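Okay, I've gone a bit overboard on toy garden tools and I regret none of it!

It started in August, when I spotted a bin of little plastic trowels at Durno for 80 cents each. I bought a few (then a few more), all in pale blue or purple with pink handles, and for months they lived in one big tub where everything got tangled up. Finding the matching colour meant tipping the whole lot out every single time.

So now I sort them into trays, and I love it. Yellow tray for the blue shovels, white tray for the purple ones. Sillard had the trays in the kitchen aisle, and they're shallow enough that you can see at a glance what's in there. I tried a grey divided caddy first, but the handles stuck out and it kept tipping over.

The fake flowers have earned their spot too. White blooms, lots of fern, no watering, and they make the whole corner feel like a tiny garden centre.

Blue shovels, purple shovels and the flowers at the back:
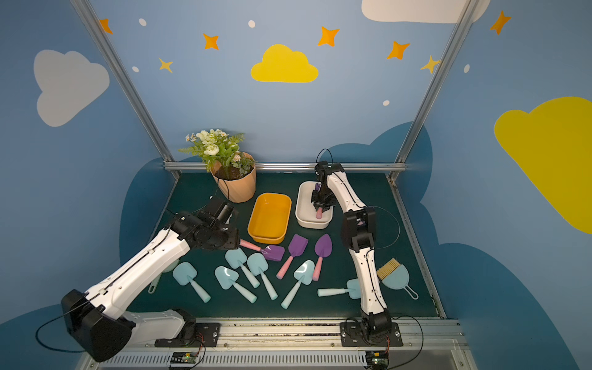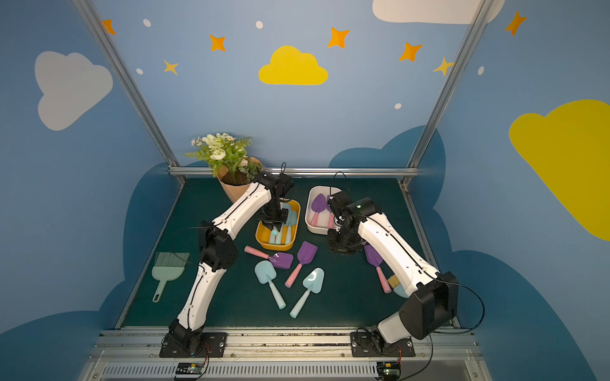
Next up is labels. I'm torn between painting a little shovel on each tray and just using coloured tape, and I've got 60 stickers left over from my seed jars that might do the job. I also want a third tray for the brush and dustpan, preferably in green if Sillard still has one. I'm going back on my next grocery run to check.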